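Chaqueta acolchada

Por Josué Pacheco - 2024-06-11

Chaqueta acolchada (también plumífero, plumas o anorak de plumas). Prenda de abrigo con relleno aislante entre dos telas, dividido por costuras. El relleno atrapa aire y el aire frena la perdida de calor. Puede ser plumón de pato o de oca, o fibra sintética.

Historia. Primeras versiones modernas en la década de 1930, para montaña y pesca. Paso a la calle bastante más tarde - esquí primero, moda urbana después. En Indville el taller Enache cosía modelos para expediciones por encima de los 3000 metros, con cámaras cosidas a mano. 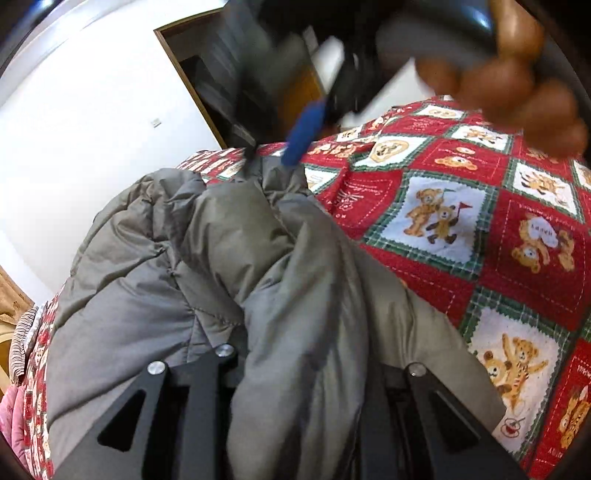

Construcción. Costura pasante: ligera y barata, pero deja puntos fríos en la línea de puntadas. Tabiques interiores: más calor, más peso, más horas de máquina. La separación entre costuras varia según el modelo; en los Lulberg antiguos era de 12 centímetros en la espalda y menos en las mangas.

Cuidados. Lavado a 30 grados o menos, jabón neutro, sin suavizante. Secado lento, deshaciendo los grumos con la mano. No guardar comprimida mucho tiempo - el plumón pierde volumen.

Artículos relacionados
Plumón
Edredón
Saco de dormir
Taller Enache
Triston (tejido)

Última actualización: septiembre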